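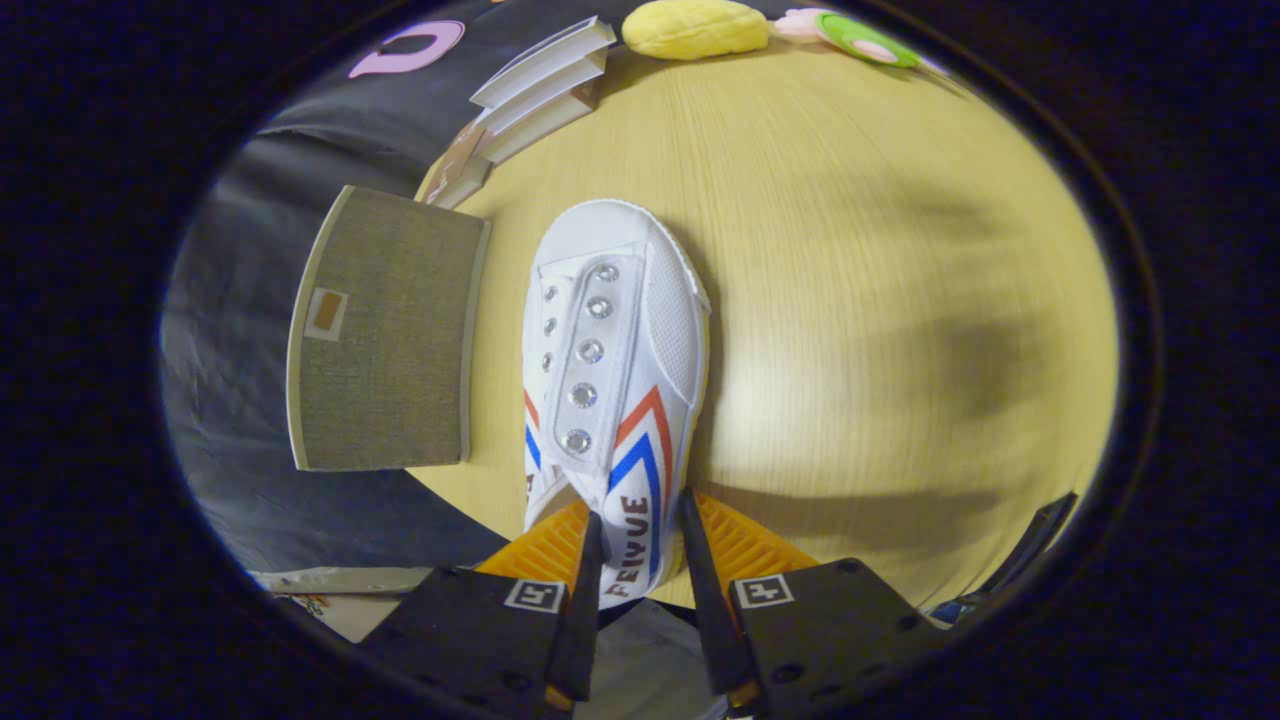
Whitening canvas trainers and putting new laces in, which first?

Posted by Auður Bisgaard

Hello all, I hope this is the right board, as I couldn't decide between Laundry and Mending. I've got a pair of white Feiyue low-tops, the canvas sort with the red and blue stripes down the side, and I'm rather fond of them. The laces came out last Sunday and went straight in the bin (they were past saving, I promise you) and now I'm looking at two rows of bare metal eyelets and wondering what order to do everything in.

Do I clean the shoes first and lace them afterwards, or will the tongue slide about and dry crooked if there's nothing holding it? I'm also a bit nervous about the stripes. My sister put a pair of hers through a hot wash years ago and the red went everywhere, and she still brings it up at Christmas. And what length of lace should I be buying? I threw the old ones away without measuring them, silly me. Any advice very welcome, and thank you in advance!

Tumaini Rashidi

Hello Auður, what nice shoes, I had some very like them when I was a student and wore them until my toes came through.

Clean them first, while the laces are out. You can get the brush right in between the eyelets, where the grey always gathers, and you won't be soaking a brand new pair of laces in dirty water. I use a bowl of lukewarm water with a small squirt of washing-up liquid and an old toothbrush. Do the rubber toe first, then change the water, then do the canvas in little circles. Go gently over any mesh, it can go fluffy if you scrub at it.

For the stripes, dab a corner with a damp white cloth before you start. If any colour comes off on the cloth, keep to cold water there and wipe along the stripe, never across it on to the white. Please don't use bleach! I did once and the canvas went the colour of weak custard.

Then rinse by wiping with a clean wet cloth, stuff them with plain white kitchen paper (newspaper can leave ink behind) and leave them somewhere airy, away from the radiator. Change the paper after 4 hours or so if it feels soggy. The tongue does wander a bit, you're right, but if you smooth it flat with your fingers when you put the paper in it will dry where you left it.

As for length, run a piece of string through the eyelets just as you'd lace them, leave enough at both ends for a bow, and measure that. Much better than guessing from a chart, and I have guessed wrong more often than I'd like to admit.

Zbigniew Duda

just put them in the machine, cold, in a pillowcase. never had a problem

Krystyna Kwiatkowski

I'd go with Tumaini on this one, I'm afraid, Zbigniew! The machine may well be fine for the canvas but I've had the rubber start lifting at the toe on two different pairs, and once it goes the glue never quite takes again.

One small thing to add: give the metal eyelets a rub with a dry cloth as soon as you've finished, front and back if you can reach. I left some wet overnight in August and found little brown rings round every one of them the next morning. And do buy flat cotton laces if you can find them, the round shiny ones come undone on me before I've got to the end of the road.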